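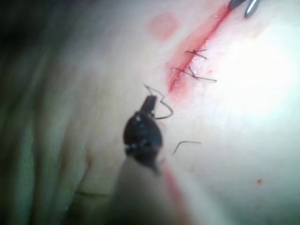 One reply from Judcombe, read out before the minutes were even opened, held that a knot is either square or it isn't, and that the group had now spent two meetings on the question. The chair thanked Judcombe and moved to item 1, the knots.

Suturing Skills Group — minutes
Present: Kuddale, Judcombe, Sisside (by phone, in and out). Apologies: the Jara site, again.

1. Interrupted stitches
Two stitches in dark thread, the needle held for more. Discussion of tail length took longer than the stitches can have done. Kuddale likes tails short. Sisside likes them long enough to find later. The lower stitch has one tail running well out past the wound edge, and each side claimed it as evidence. Agreed: both knots lie to the right of the cut, clear of the line, and are to stay that way in the teaching notes.

2. Spacing
Judcombe asked for a written rule on the distance between stitches. Kuddale said there is one, on page 7 of the handbook. Judcombe had the old handbook. Sisside had no handbook. New copies to go out in April.

3. Thread
Stock stands at almost 400 packets, most of it in the gauge people avoid. Sisside proposed using that up first. No seconder. Dark thread to remain standard for teaching, as trainees kept losing the pale stuff against the surface and then tying something else.

4. Budget
Balance 3,252. Jara has asked for new needle holders out of this and has yet to return the last ones. Deferred until Jara attends — or until the holders do.

5. Continuous stitch
Held over from last time. Held over.

6. Any other business
Sisside would like the phone moved nearer to whoever is talking. Kuddale would like fewer people talking. The sharps bin is for sharps; the sandwich wrapper was noted.

Actions
Kuddale: handbooks to all sites.
Judcombe: draft wording on tails, one paragraph, no diagrams of grievances.
Sisside: count the avoided gauge separately.
Jara: needle holders.

Next meeting at 4 p.m., same room, if Kuddale can get the key.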